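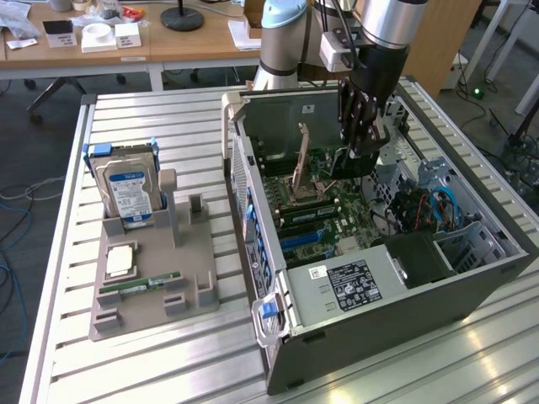
Anjani Chin had warned me that most of the rules would sound boring, and that I should write them down anyway. The first one I got when I walked in was to keep my sleeves rolled up and my lanyard in my pocket. So I did that, and then I asked Hafiz Purba why his team at Villatstead has spent the better part of a year writing a handbook for robots that take old computers to bits.

"We had plenty of rules for people," he told me. "Wrist straps, where you put your screwdriver down, who signs for the hard disks. Then the arm came in and we all sort of assumed it would pick up the same habits by itself. It didn't!"

The handbook (they call it Trudis, after a village Hafiz used to cycle through) is 18 pages long and he's rather proud that it isn't longer. An early draft ran to 145. He printed it, carried it round the workshop for a fortnight and found that people only ever opened it at the page about emergency stops. So out went nearly everything else, and what came back in had to be argued for.

I wanted to know what survived. The big one is that every part has a home before the arm goes anywhere near it. A memory module goes in its slot, a processor lies flat in its recess, a drive stands up in its own place, and the holder for all of this is fixed in position next to the machine being worked on. "If you can't point to where a thing is going, you don't start," said Hafiz. I said that sounded like my mum on the subject of moving house, and he laughed and wrote it down.

Then there's force. Gripper force is set for each kind of part and signed off by two people – the one who chose the number and one who had nothing to do with it. Yoga Osman is usually the second person. He came over with his tea (kept well away from the bench, rule four) and told me he turns down more settings than he passes.

"People set it too high," he said. "They're scared of dropping something. But a dropped stick of memory, fine, you pick it up. A cracked socket and that board is scrap."

I asked about power, because it would have been my first worry. Machines are unplugged and left for 2 hours before they come to the bench. Yoga thinks that's generous. Hafiz thinks it's about right and it's his handbook, so it stays. Power supplies are never opened, by arm or by hand, and the label has to be readable and logged before the rest of the job can begin.

The part they still disagree about is who may reach in while the arm is paused. At the moment the answer is no one, full stop, until it's parked and the light on the controller has changed. Sekar Majimbun wanted an exception for loose cables, which do get everywhere inside these cases, and there was a long argument over lunch. She lost, but she has asked for it to be looked at again in August, and I got the feeling she'd been collecting her evidence.

And does any of it slow things down? "Of course it does," said Hafiz. They've put up to 330 machines through under the new rules and he reckons the early ones were painful for everybody. It's quicker now, mostly from people not stopping to ask where things go.

He's sending the handbook to anyone who wants a copy, with the arguments left in the margins. I've got mine here, and somebody has written "NO" next to rule eleven in green pen.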